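4. Changes to the work of the sorting crew

4.1 Setting and method

The Drirkdale site receives mixed material from kerbside and commercial rounds and runs it past two sorting cabins before baling. Until the changeover, both cabins were staffed by hand sorters standing on either side of the belt. In September the operator, Brevine, commissioned an automated picking line in the first cabin and kept the second as a manual check. The line was supplied by Trevmont and consists of a set of picking arms under a fixed camera housing, with a separate control desk in what used to be the tool store.

We followed the crew of 22 who work across the two cabins. Data come from shift observation, interviews and the stoppage log, which contained 1482 entries at the time of export. Interviews lasted as long as the shift supervisor could spare the worker, usually the length of a meal break. Tanko Danladi carried out the observation and Duyên Dương the interviews; coding was shared. The coding scheme follows Dương's earlier work on paper mills, with two categories added for tasks that have no manual equivalent (clearing a false reject and releasing an arm from a hold).

4.2 From picking to tending

The most direct change was in what the job consisted of. Before the changeover a sorter in the first cabin picked continuously and rotated position every 15 minutes. After it, the same person stood back from the belt for most of the shift and stepped in when the line asked for help. Workers called this "tending". The word does not appear in any job description at the site, and Brevine's payroll still lists the role as sorter, grade two.

Tending is not continuous and it is hard to schedule. Requests for help arrive in clusters, often when a load from a different round reaches the belt. Between clusters there may be little to do, but the worker cannot leave, as the line will stop if a hold is not released. Several interviewees described this waiting as more tiring than picking. One said that her hands were better and her neck was worse — she spent the shift looking up at the status lamp.

The rotation rule was kept after the changeover, though the reason for it had gone. It had been written to limit repeated arm movement. Applied to tending, it meant that a worker was often moved just as they had begun to follow how a load was behaving. By the third week the crew were ignoring the rule in the first cabin and keeping to it in the second. The supervisor knew of this and had not reported it.

4.3 Reading the camera feed

A second change concerns the desk. Each hold raised by the line is sent to the desk with a still from the camera over the belt, and the desk operator decides whether to release the arm from there or to call someone in the cabin. The training material treats this as a simple choice between two buttons. In practice the stills vary a great deal in how much they can tell the operator, and the decision depends on knowledge that comes from elsewhere.

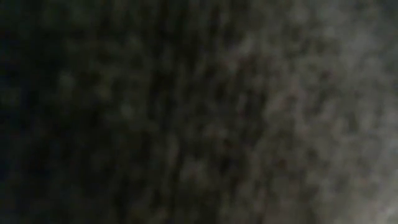
Figure 4. Still from the fixed camera, first cabin.

Former hand sorters and new starters handled this material in different ways. New starters tended to wait for a second still. Former sorters more often used the radio at once, or listened. The cabin wall is thin, and a worker who had spent years beside the belt could tell glass from tin by sound and could judge from the pitch of the drive whether the belt was carrying a heavy load. None of this is recorded by the system. In the stoppage log such a decision appears only as a release with a short response time, and so it looks the same as a release made from the picture alone.

This matters for how the log is used. Brevine reviews desk performance by median response time, and Trevmont uses the same field when it tunes the threshold for raising a hold. Both uses assume that the operator has acted on the still. Where the operator has in fact acted on a radio call or a sound, the record overstates what the camera provides. We raised this at the site feedback meeting. The supplier's engineer accepted the point and suggested adding a reason code to the release screen. The crew were less keen, on the grounds that any extra field would slow the response time on which they are measured.

4.4 Contact between the cabins

Under the manual arrangement, the two cabins exchanged information mainly through people. Sorters rotated between them, and a warning about a poor load would travel with whoever moved next. The automated line broke this pattern in part. The second cabin now receives what the first has missed, without knowing why it was missed, and the workers there described the belt as harder to predict.

The crew responded with arrangements of their own. The desk operator began calling the second cabin when holds came in close together, although the procedure does not ask for it. A whiteboard appeared beside the cabin door, listing rounds that had given trouble that week. We saw the whiteboard consulted at the start of every observed shift. It was wiped once by a visiting cleaning contractor and rewritten from memory the same morning.

Such arrangements are familiar from earlier studies of process work, where informal contact fills the gaps left by a new control system. The Drirkdale case differs in one respect. The person best placed to give the warning is no longer in the cabin at all, and has the belt only through the feed and the wall. Two of the five desk operators asked to spend part of each shift beside the line for this reason. The request had been granted for one of them when fieldwork ended.

4.5 Skill and pay

No worker lost a post during the study period. Brevine had given a written undertaking to that effect, and it was honoured. What did change was the basis on which skill was recognized. Under the old scheme a sorter reached the top of the grade by pick rate and purity, both measured by sampling at the baler. Pick rate no longer applies to tending, and purity is now credited to the line as a whole. Four long-serving sorters told us that they could not see how a new starter would ever reach their grade, or how they themselves would defend it at the next review.

The desk role is paid at the same grade with a shift allowance. Its holders regarded the allowance as fair for the hours but not as payment for judgement — a distinction they drew without prompting. We return to the question of grading in section 6, together with the position of agency staff, who were outside the undertaking and are not covered by the figures given here.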